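Old office tower, wire mess over the memory slots
Forum: Desktop Repair and Upgrades

gezer_dan
Posted February 14, 2018
Picked up a used tower from Predimberg for 16 dollars. I want to add memory and pull one of the boards, but the power cables run right over the top of the motherboard. Do I have to take the power supply out first?

baltton44
No. Unplug it from the wall, lay the case on its side and move the bundle over. I've done 200 of these at work and never pulled a supply for a memory swap.

Caoimhe Ó Flaithearta
I disagree. On a cramped case I take the supply out every time. It's four screws and then you can see what you're doing. Post the inside, OP.

gezer_dan
Same case, two spots.
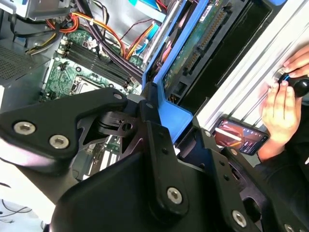
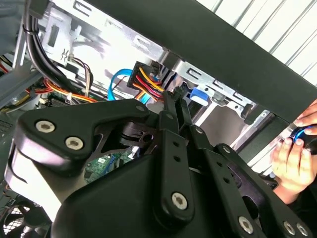 My main worry is the memory. The listing said all the slots work, but the seller didn't test them. There are four in a row, and that thick black cable goes straight across them, so I can't get a stick in as it is. The blue plastic bracket is the other thing. Does it unclip or slide?

baltton44
Depends on the model. Look for a tab and don't force it. Tie the black cable back with a twist tie and you'll have room.

Caoimhe Ó Flaithearta
Twist ties with the wire inside don't belong in a computer. Use Velcro. And hold a power connector by the plastic when you unplug it, don't pull on the yellow and red wires.

baltton44
The wire is coated. I've never had one short anything.

gostside
Check what memory the board takes before you buy any. I ordered the wrong type and paid return shipping.

gezer_dan
OK, ordering Velcro. I'll try it with the supply left in and see how far I get.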